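Mentoring scheme for first years – anyone had a match yet?

Forum > Careers and Associations > Student networks

tortfeasor_tess
Signed up for the Gakton mentoring scheme in the first week it opened. Got the auto email saying I'd be paired with a practicing lawyer "shortly." Nothing since. Anyone in the LGBT law students group been matched? Starting to think my form went nowhere.

mlw_88
Matched after 3 weeks. Mine's a tax associate, I put down family law. Nice guy though. We had one call and he told me which electives to skip.

tortfeasor_tess
ok so it does work. Did you do the long form or the short one

mlw_88
Long. The short one is only for the newsletter I think?? The page is really badly laid out.

bramble
Short form is for the newsletter, yes. Half my section made that mistake. Go back in and check if it asked you for practice areas. If it didn't, you're not in the pool.

tortfeasor_tess
It did not ask me for practice areas. Great.

Skorkia
Can I be the grump here. Why does this need to be a separate scheme at all? The law school already has alumni mentoring, it has staff, it has a budget. Splitting off means fewer mentors for everybody. I'm gay, I'm a 2L, I used the regular one and was fine.

bramble
You were fine. I got a guy who asked me if my "friend" was coming to the firm dinner, three times, after I'd said wife. Not a monster, just tiring. I'd like an hour a month where I don't have to do that.

Skorkia
Fair, and sorry, that's lousy. But that's an argument for training the mentors in the main program. If all the people who get it go off to their own list, the main one never gets better.

mlw_88
Why not both? You can sign up to both. I did.

Skorkia
Because mentors can't. The ones I know are stretched already – they pick one.

dockside_ellie
Practicing side here, employment law, nine years in. I'm on the mentor list. Skorkia is partly right, I dropped the alumni program to do this one. But I dropped it because they never once sent me a student. Sat on that list for two years. The Gakton people emailed me a name inside a month.

Also a thing students may not know: the firm putting up the money doesn't see who applies. I asked before I agreed. Names go to the student group and stop there. If you're not out at work or at home that matters a lot, and it should be on the front page of the site in big letters. It's currently in the FAQ, near the bottom.

tortfeasor_tess
I did not know that and it was one of my worries tbh. I have a summer thing lined up in July with a firm that shares a building with them.

dockside_ellie
Then ask the group to confirm it in writing, they'll do it. Reasonable thing to ask.
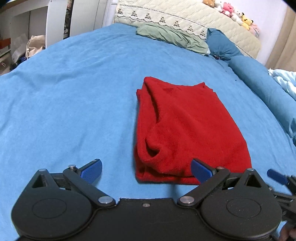

LGBT Law Students' Network – Mentoring and Outreach Team

Posted by the team account, 2021-04-15

Hi all, saw this thread, replying to as much as we can. Jerome Ignacio here on the team login.

Yes there are two forms and yes it's confusing. Short form = newsletter. Long form = mentoring. We're going to take the short one off that page. If you only did the short one please do the long one, you won't lose your place, we'll go by the date of whichever you sent first.

Privacy. Ellie has it right. The firm gets a total number of pairs at the end of the year and that's it. No names, no schools, no practice areas. Happy to put that in an email to anyone who wants it. Will move it up the page too.

Money. A couple of people asked by DM. The grant this year was $2,472, most of it goes on the opening evening and on bus fares for students coming in from outside the city. Mentors aren't paid.

Numbers. We have 13 mentors still free right now. Mostly commercial, real estate, a couple in immigration. We are short on criminal and family, so if you put those down you may get offered somebody from another area. You can say no and wait.

bramble
Thanks Jerome. Can you say no twice?

Mentoring and Outreach Team
You can say no as often as you like. After the second one I'll probably call you to work out what you're after.

Skorkia
Credit for answering. Still think you should be talking to the alumni office about sharing mentors. Has anyone tried?

Mentoring and Outreach Team
Tried last fall. They wanted one shared database with names in it, and we couldn't agree to that. Would go back if they'd move on it. If you know someone over there pls send them my way.

Skorkia
I do know someone. Will ask. Not promising anything, she's a stickler for the database.

mlw_88
Is the evening still happening or is it online again

Mentoring and Outreach Team
Online. Sorry. Link goes out to everyone on the long form list. Starts with a short talk, then small rooms, cameras optional.

justpassing_jd
Do transfer students count as first years for this? Technically I'm a 2L but new here, know basically noone.

Mentoring and Outreach Team
Yes. Put "transfer" in the box at the end so we don't bounce you by mistake.

dockside_ellie
Tip for whoever gets matched – send the first email yourself. Two lines is plenty. Your mentor is sitting there wondering if it's pushy to write first, I know I was.

tortfeasor_tess
Long form done. Put down family, said I'd take employment as a backup. Will report back if I hear anythng.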